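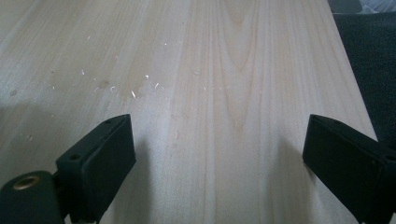

Pale board with straight grain at left and cathedral figure near the upper centre.

**Wood figure** is the pattern seen on the surface of a piece of wood. It depends on the structure of the tree, on the direction in which the log was cut and on any irregularity in growth. The word *grain* is often used for the same thing in everyday speech. In technical use grain means the direction of the wood fibres, and a board may have straight grain and strong figure at once.

## Origin

Trees in climates with a marked cold or dry season add wood in yearly layers. Each layer normally begins with earlywood, formed when growth is fast, and ends with denser latewood. In most softwoods the latewood is visibly darker, and the contrast between the two produces the lines seen on a sawn face. In ring-porous hardwoods such as oak and ash, the large pores of the earlywood form a coarse band that marks each ring. Diffuse-porous woods, among them beech, birch and maple, have pores of a more even size and show fainter lines.

A growth layer can be treated as a tall, narrow cone fitted over the layer before it. The taper of the stem is slight, but it has a large effect on the appearance of boards, as a flat cut through a set of nested cones gives a series of long curves.

## Effect of the cut

### Flat-sawn

A flat-sawn (or plain-sawn) board is cut at a tangent to the growth rings. Where the saw passes through successive cones, the rings appear as stacked arches or pointed peaks, known as *cathedral figure*. The arches usually lie towards the middle of the board, with straighter and closer lines on one or both sides where the rings meet the face at a steeper angle. A board cut off-centre may have arches near one edge only.

### Quarter-sawn

A quarter-sawn board is cut along a radius of the log, so that the rings meet the face at or close to a right angle. The lines are straight and nearly parallel. In species with broad rays the cut exposes these as bright flecks or ribbons — the "silver grain" of oak. Quarter-sawing is slower and wastes more of the log.

### Rift-sawn

Rift-sawn boards have rings at an angle between those of the other two cuts. Straight lines are kept but ray fleck is much reduced. The cut is used for table legs and other square parts, where adjoining faces should look alike.

### Rotary-cut

Veneer peeled from a turning log follows the rings closely and shows wide, wandering patterns that do not occur in sawn timber.

## Figure from irregular growth

Some figure arises from the fibres themselves and may be seen in more than one cut:

- **Curl** or **fiddleback**: regular waves in the fibres, giving cross-bands that shift with the light.
- **Ribbon**: stripes caused by interlocked grain, in which the fibres spiral in opposite directions in successive layers.
- **Bird's eye**: small round marks, best known in maple.
- **Crotch**: a feather-like pattern from the junction of two stems.
- **Burr**: dense, swirling figure from an outgrowth containing many buds.

## Movement

Wood shrinks more along the rings than across them. In many species the tangential figure is close to 2 times the radial one. Flat-sawn boards therefore change more in width than quarter-sawn boards and tend to cup, with the edges pulling away from the heart side as the board dries.

## Recording and matching

Joiners match figure by eye, and written terms vary between trades. The Listach scale, drawn up by Lucrezia Costa in 2000, grades cathedral figure by the spacing of the peaks along the centre line of the board. It was based on 2312 sawn boards held at the Bundville timber store, taken from 40 logs. The scale does not cover veneer. A later revision, known as Bradier, added a separate mark for boards whose arches lie off-centre — these had previously been placed in the nearest grade.

## See also

- Growth ring
- Medullary ray
- Quarter sawing
- Veneer matching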